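Sat 31 August

# Planning a One-Night Electronic Music Event: Final Report

Course: Live Events Management, second-year project

## 1. What the project was

Our group had to plan, price and run a small public music event, then write up the results. We chose a night of house and trance at the Workneh, a former furniture store in Badstead that now rents its ground floor for concerts. The event was called Plollel. It had one headliner, two local openers and a closing set by a student DJ.

The report covers the booking, ticket sales, the running order and the sound complaint. The budget sheets are in the appendix and are not repeated in the text.

## 2. Booking the acts

We started with a list of DJs who had played within a day's drive in the past year. Most of them work through an agent, and agents did not like that we could not name a venue yet. The venue did not want to hold a date until we could name a headliner. We lost three weeks to this.

In the end we asked the Workneh for a soft hold, meaning they would call us before giving the date to someone else. With that in writing, the agent for our headliner agreed to send an offer sheet. The fee was higher than we had planned, so we dropped the second touring act and filled the space with local people.

The headliner's rider asked for two players, a four-channel mixer, a monitor on each side of the booth and a hot meal. We rented the players and borrowed the mixer.
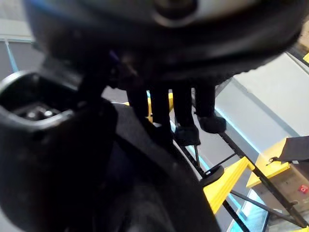

Konrad Bühler thought we had booked the headliner too early and should have signed the openers first, given that they bring most of the local crowd. We disagreed at the time. After looking at where the sales came from, we think he was partly right, and section 3 shows why.

## 3. Tickets

Sales went through Trakar, a ticketing page that the venue already used. We set two price levels: an early ticket at $15 and a standard ticket at $18. The early tickets were meant to last two weeks but sold out in four days, nearly all of them through links posted by the two openers. Standard tickets moved slowly until the set times were announced.

We kept the venue name off the first poster because the contract was not signed. Several people wrote to ask if the event was real. We would not do this again for an unknown event. A large promoter can sell tickets with the location still secret, but we had no track record.

Total ticket income after fees was $2109. That covered the headliner and the room. It did not cover printing, which we paid for out of the course allowance.
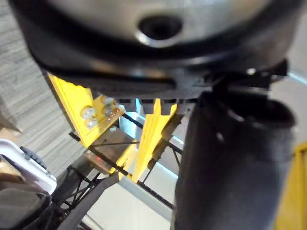 Would a single ticket price have brought in more money? Probably a little, but the early sales paid the deposit on the room, and we could not have waited for that cash.

## 4. Running order and sound

Doors opened at eight. Each opener was given 55 minutes, with a short gap for swapping cables. The first gap ran long, because the second opener had brought a controller that nobody had put on the input list. The headliner started late as a result and finished on time, so the set was shortened.

The limiter in the room was set by the venue. A neighbor called at ten-thirty about the bass. The duty manager turned down the subs and asked us to keep the side door shut, and there was no second call. We had put up one sign about that door. It needed a person standing at it.

The student DJ closed the night to a smaller room. Many guests left right after the headliner to catch the last bus, which we had not checked when we wrote the schedule.

## 5. What we would change

- Get the soft hold before contacting any agent.
- Sign the openers early and give them their own ticket links.
- Ask every act for an input list, including the ones we know.
- Check the bus times first and set the schedule around them.
- Put the venue on the poster.

The Workneh has offered us a date in November at the same rate. The next group on the course can take it over if they want it, and our contact sheet and contract drafts are in the shared folder.

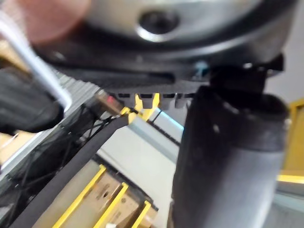

Figure 3. Hex key and toothed part, close up.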